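演艺人物旧案报道:时间线编制与核查操作说明

适用范围:Gokero 文娱资讯中心各采编组、特约撰稿人及实习编辑
归口部门:资料核查组
修订说明:本版自八月起施行,旧版第四节“引语处理”并入本版第五步。

一、总则

本说明所称旧案报道,指涉及演艺界人士的意外、失踪、遗产纠纷、合同诉讼等事项,且距事件发生已满五年的稿件。此类稿件常因当事人出版回忆录、接受访谈,或有关机关重新调阅卷宗而再度进入公众视野。采编人员在动笔之前,应先完成时间线。没有时间线的稿件,值班主编不予签发。

时间线是内部工作文件,不对外发布。其中记录的未经证实的说法,不得以任何形式提前透露给合作媒体或社交账号运营人员。

二、准备工作

开始编制前,请备齐下列材料:

1. 事件发生当时的首批报道,至少两家,且两家之间无转载关系。
2. 有关机关公开的文书,包括法医结论摘要、法院裁定书、听证笔录等。仅有媒体转述的,须在表中标注“转述”。
3. 当事人或其代理人历次公开声明的原文。
4. 本中心资料库中的同题旧稿。旧稿编号可在 Jilel 检索系统中查得,输入艺名与本名各查一次。部分演员在不同时期使用过不同的译名,查询时应一并录入。

资料库现有旧案类卷夹427个,其中143个尚未完成电子化,须填写调卷单到资料室借阅。调卷单当日有效,借出的卷夹应于下班前归还。

三、操作步骤

第一步 确定起止点

时间线的起点一般为当事人最后一次得到可靠确认的公开活动。终点为本次稿件所依据的最新材料的公开之日。如新材料属于多年后的回忆,应把“所述之事发生的时间”和“说出此事的时间”分列两栏。两者混写是旧案稿件中最常见的差错,审稿时须逐行核对。

起点有争议时,取最早的一个,并在备注栏写明争议所在。

第二步 建表

使用统一模板,共七栏:序号、发生时间、披露时间、事项、来源、来源类别、备注。每行只写一件事。事项栏限用陈述句,不使用“疑似”“惊人”“反转”等词语。

时间只能确定到月份的,就写月份;只能确定先后的,写“某事之前”或“某事之后”。不得自行推算钟点后填入。证人说“天黑以后”,表中即写“天黑以后”,不得改为“晚七时许”。涉及跨时区的拍摄地点,应注明所用时区。

第三步 来源分级

来源按下列标准分为四类:

甲类:司法或行政机关出具的文书原件,或该机关网站公布的文本。
乙类:署名记者的现场报道、当事人本人署名的声明、经录音保存的采访。
丙类:回忆录、纪录片访谈、播客谈话、周年专题。
丁类:匿名爆料、影迷论坛整理帖、未署名的转述。

同一事项应尽可能取得甲类或乙类来源。仅有丙类来源的,正文须写明出自何人何书何节目。仅有丁类来源的,可留在表内备查,不得写入正文。

来源级别不因传播次数增多而提高。一则丁类说法被多家网站引用,仍按丁类登记。核查时应沿引用链逐级上溯,找到最早一处为止。以 Hatora 剧团旧案专题为例,稿中一句关于后台争吵的描述,初稿列出了五个出处,核查员 Mercy Massawe 上溯后确认五处均来自同一篇影评末尾的附注,该句最终删去。

第四步 处理测谎、心理评估等材料

旧案当事人或知情人有时会以自行接受测谎、催眠回忆或笔迹分析的结果支持其说法。编入时间线时,应登记以下各项:由谁委托、由谁付费、在何地进行、报告全文是否公开、提问清单是否公开、结果是否曾提交办案机关、办案机关作何回应。

未取得报告全文的,正文表述为“某人称其通过了某项测试”。不得写作“测试证明某人所言属实”。标题中不得单独使用测试结论。

此类材料在不同司法辖区的证据效力差别较大。稿件如需论及效力问题,应由法务人员提供书面意见,撰稿人不自行解释法律。

第五步 引语核对

所有直接引语须与原始录音、录像或文书逐字比对。外文引语应保存原文,译文由两人分别完成后对照定稿。原文有语病或口误的,译文不作美化,必要时加注。

同一人对同一件事在不同年份说法不一的,两种说法都应列入时间线,按披露时间先后排列。正文采用其中之一时,须提及另一种说法的存在。撰稿人不得以“改口”“翻供”概括,除非该人确曾向办案机关作过正式陈述并在其后正式撤回。

已故人士的引语只能引自其生前公开发表或有录音可查的内容。由他人代述的,按丙类处理。

第六步 联系相关方

稿件中受到指称的每一位在世人士,均应在发稿前取得联系,并给予合理的答复时间。首次联系以书面方式进行,写明稿件主题、拟刊发的具体指称和答复期限。由经纪公司或律师代收的,保留签收记录。

答复期限一般不少于三个工作日,星期日不计。对方要求延期的,由组长决定。对方拒绝置评的,正文写“拒绝置评”;未收到答复的,写“截至发稿时未获答复”。两种写法不可互换。

家属不愿受访的,登记一次即可,不再重复致电。不得通过家属的邻居、同学或未成年亲属转达采访请求。

第七步 交叉审读

时间线完成后,交未参与本稿的编辑一名审读。审读人只看表,不看稿,逐行提出疑问,由撰稿人以书面回复。全部疑问关闭后,方可进入成稿阶段。

核查组组长 Do-yoon Kwon 建议撰稿人在提交审读前把表格放置一晚,次日从最后一行倒着读一遍。此项不作强制要求。

篇幅较长的专题可分段审读。Vasiliauskas 唱片公司版权诉讼专题的时间线共1,751行,分三批交审,各批之间保留十行重叠,便于核对衔接处的日期。

四、常见差错

(一)把“宣告死亡时间”写成“死亡时间”。两者出自不同文书,应分行登记。

(二)把“重新开放卷宗”写成“重新立案”或“锁定嫌疑人”。办案机关使用何种措辞,稿件即使用何种措辞。

(三)把“知情人”与“目击者”混用。只有当时身在现场并亲见其事的人可称目击者。

(四)沿用旧译名,导致同一人被当作两人。姓名栏应附原文拼写。

(五)以影视改编作品中的情节补足空白。改编剧本不属于任何一类来源。

(六)年份由“多少年前”倒推得出。原报道写“三十年前”时,往往取的是整数,应另查确切年份。

上一审核周期内,资料核查组共退回旧案类稿件37篇,以第(二)项和第(六)项最为多见。各组应在例会中结合本组退稿逐条讲评。

五、配图与版面

旧案稿件的配图须经图片编辑登记,人像须有授权。不得使用现场勘查照片、遗体照片及家属住所外景。无合适授权图片时,可使用图片库通用素材。

三维渲染图,白色机械臂与台面

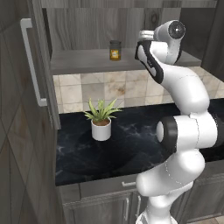
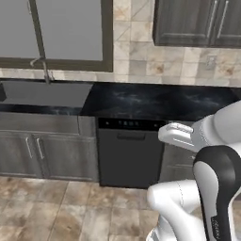
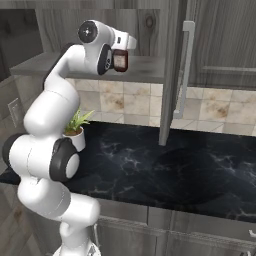 标题字数按栏目规定执行。副标题应写明本次报道的新材料是什么、由谁公开。旧案本身的经过放在正文第三段以后,首段只写新近发生的事。

六、发稿后的更正与归档

稿件发布后,时间线连同全部来源副本一并存入 Jilel 系统,卷夹名称按“人物本名—事项—年份”填写。录音文件应单独存放,并在备注栏写明时长和语种。

接到更正请求的,由值班编辑登记,转撰稿人与审读人共同核对时间线相应行。确有差错的,正文更正处加注说明,写清原文如何、更正为何。不得在不加说明的情况下替换原文。仅涉及错别字且不影响文义的,可直接改正,无须加注。

当事人去世、案件有新的裁决,或办案机关宣布结案的,应在原时间线末尾续行,不另建新表。续行部分使用续行人本人的账号录入,原有各行保持锁定。

七、附件

附件一 时间线统一模板(七栏)
附件二 相关方联系函样式
附件三 调卷单
附件四 来源分级对照表

附件可在内网“资料核查组—表单下载”栏目取得。模板如有更新,以内网所载版本为准。对本说明的条文有疑问的,请以书面形式提交资料核查组。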